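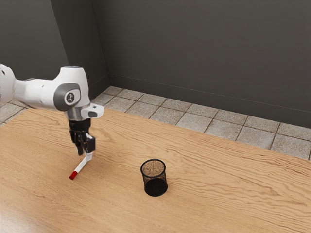
Farkari: secondhand table listings

Farkari is a pile of 3,774 classified ads for used tables, all typed up as plain text. Kitchen tables, desks, card tables, one pool table that I let in because the ad was so good. I started saving them when I was shopping for a desk, found the desk, and then just kept going (my browser history is embarrassing).

Version 2 went up on 17 February 2024. If you have the older copy, toss it, the prices were a mess.

What's in the folder

listings.csv is the main file, one ad per row
checked.csv has the 500 ads I read twice and labeled by hand
odd.csv holds 182 ads I couldn't sort out, mostly sets where the table is sold with chairs, a rug or a whole dining room
words.txt is a list of finish and wood words with my notes

Columns

id: a plain number, means nothing
source: padach or verstraete
title: as the seller wrote it, typos and all
body: same, minus phone numbers, emails and street names
price: whole dollars, blank if the seller said "make an offer"
size: length by width in inches, if given
wood: what the seller claims
finish: what the seller claims, again!

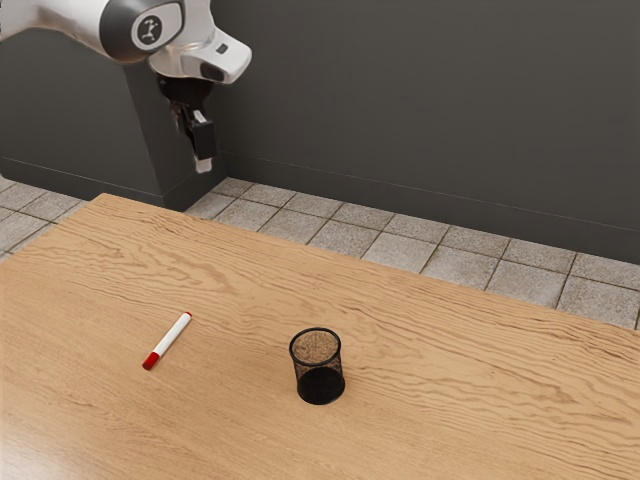
Light tan tabletop with a white marker and a black mesh pencil cup on it.

Where the ads came from

Most are from Padach, the local swap board, and I had the moderators' okay to copy them. The rest come from the sale binders at Verstraete, a used furniture store that kept a paper card for every piece on the floor. Koen Verbruggen let me borrow the binders for a month and only called twice to ask for them back. I typed the cards myself, so any spelling mistake in a verstraete row could be theirs or mine.

There's a run of near-identical ads from Bonident, a dental office that was clearing out its waiting room and posted every little side table separately. I left them in. Drop them if you're training anything that cares about repeats, they'll swamp your "small" class.

About the wood and finish labels

Please don't treat these as fact! Sellers say "oak" the way other people say "nice." In checked.csv I added a column called sure, which is yes when the ad gives some real reason to believe the claim (a maker's label, a receipt, a seller who did the refinishing). Everything else is no. Color words are even looser: honey, tan, caramel and "natural" all get used for pretty much the same table.

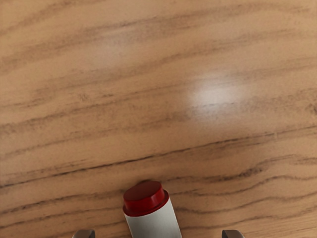
Honey-to-tan top with a bright glare spot, grain running mostly sideways.

Sizes

Roughly 2,000 ads give a size. I turned feet into inches and left the rest alone. Where somebody wrote "seats six" I didn't guess. Round tables have the same number twice, and I know that's ugly, but it kept the column simple.

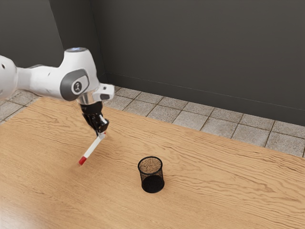 Light wooden tabletop under a white arm.

Known problems

Reposted ads are only caught when the title matches exactly
Prices under five dollars are often placeholders
"Vintage" shows up everywhere and I've given up on it
A few bodies end with a stray question mark where an emoji used to be

Using it

Free for anything, just mention Farkari someplace. If you spot your own ad and want it gone, open an issue with the id and I'll pull it. Next update is planned for April, mainly to split the desks into their own file.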